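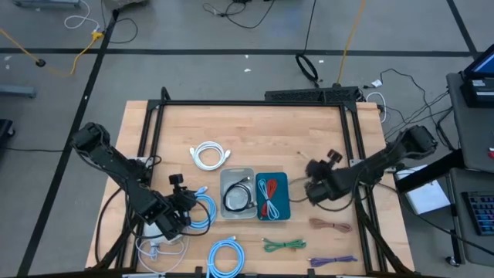 *Cable sorting on the Wandik bench, with the two trays between the arms.*

# Wandik snag fault: your questions

We had a great pile of messages after the December stop, many of them better than our own fault notes. Keep them coming! Answers below are from Caradog Probert and Loubna Tawfik, who run the bench between them.

## What went wrong?

The right arm closed its gripper on a coil and picked up a loop of its own wiring along with it. When it lifted, the wiring pulled tight, the wrist joint went over its torque limit, and the controller stopped both arms. The coil stayed in the fingers until Loubna released it by hand.

We're calling it the snag fault. It's a lovely problem if you like this sort of thing, since we're asking a robot to find a thin bendy object among other thin bendy objects while trailing a few thin bendy objects of its own.

## Was anyone hurt?

No. Caradog was at the laptop, outside the reach of either arm. A connector on the wrist camera lead was bent and has been replaced.

## How often does it happen?

We went back through 122 logged runs and found 3 clear snags. Two were on the right arm and one was on the left. There may be lighter ones in there where the wiring slid free before the torque limit tripped, and Seon-mi Yoo is going through the joint currents now to look for them.

## Why didn't the wrist camera spot it?

It looks forward past the fingers, and the slack collects behind and below it. In one of the logged snags a dark loop does cross the corner of the view for a moment before the fingers close. The grasp planner took it for a cable on the table, gave it a good score and went for it. You have to admire the confidence.

## Are some cables worse than others?

Yes, and this is the part we find really fun. Coils lying flat with their ends tucked in come up cleanly nearly every time. Anything with a free end is trouble — the end swings as the arm moves, and if it passes over a tray it can hook the rim or drop into the wrong one.

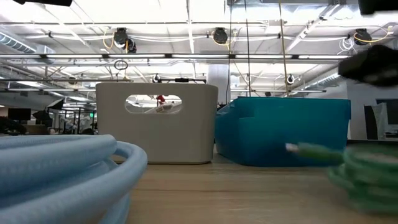

Speed makes the swing much worse, so carry moves now run slower than the approach. Adel Fawzy also raised the travel height above the trays, and that one change has been a joy to watch. Dark cables are still harder than bright ones for the planner, which muddles them with the arm's wiring.

## What have you changed so far?

- Carry speed is down, and travel height is up.
- The torque limit at the wrist is lower, so a snag stops the arms earlier.
- Slack in the wrist leads gets checked before every session, with the arm stretched to its farthest reach and then folded to its closest.
- After any torque stop, the gripper stays closed until a person says otherwise. Opening it automatically sounded helpful until we pictured a taut cable letting go.

## Can I just shorten the leads on my own setup?

Please don't go too far! We tried it on the left arm and ran out of lead when the wrist rolled over. Leave enough for the full range, then clip the extra along the upper links. Lahcen Kabbaj is trying spring clips that give a little when tugged.

## What should I do if mine snags?

1. Press the emergency stop, even if the arms have already stopped themselves.
2. Look for tension before you touch anything. Keep your face away from a cable that is pulled tight.
3. Support the wrist, then release the fingers slowly.
4. Check the lead along its whole length and wiggle the connector.
5. Save the log before you restart. Ours overwrites on boot, and we lost a beauty that way.

## Does this affect the Cullon bench too?

It could. Cullon uses the same planner with different arms, and its leads run inside the links for most of the way, so there is less to grab. The slower carry speed is going on there as well.

## When will the planner fix be ready?

Seon-mi has a version that masks out the arm's own wiring using the joint positions. It works well while the wiring hangs where the model expects, and less well after a fast turn. We'll post it with the test logs once it has been through a full set of runs on both arms. If you have snag logs from your own bench, send them to Loubna — the messier the better.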